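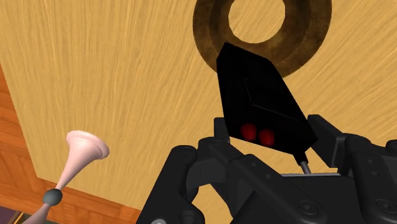 Computer rendering of a brown ring on a pale wooden surface

3 shares · 0 comments

Jarkitz channel

The Jarkitz channel is a technical indicator used in the charting of currencies and commodity futures. It draws an upper and a lower line around the price of a market, together with a middle line between them. It was devised by Géza Sárközi, a programmer who first wrote it for his own use, and it was later rewritten for several trading platforms by Hiếu La.

Calculation

The middle line is the median of the closing prices over a set number of bars. The outer lines are placed at a distance equal to the average range of the same bars, multiplied by a factor chosen by the user. In Sárközi's version the period is 244 bars and the factor is 8. La's version lets both values be changed and adds an alert when a bar closes outside the channel.

A median moves in small jumps, so the lines often look stepped on short time frames. Tímea Balogh published a variant in which the middle line is smoothed before it is drawn. It is easier to read but reacts later to a change of direction.

Use

Traders commonly treat a close above the upper line as a sign of a strong trend, and a return to the middle line as a reason to leave the trade. Others use the channel the opposite way, selling at the upper line and buying at the lower one in quiet markets. The indicator gives no signal of its own about which approach suits a given market.

An automated system based on the channel, known as Pondby, was written by Csaba Lengyel. It opens no new positions on a Friday and needs at least 600 bars of price history before it will start.

Criticism

Miklós Vörös tested the default settings on nearly 367 trades and found that most of the profit came from a small group of long trends. He also noted that early copies of the code redrew the latest bar, which made past results look better than they were. The fault was removed in La's version.

See also: Moving average, Price channel, Average true range

This site uses cookies. By continuing to browse you accept our use of cookies.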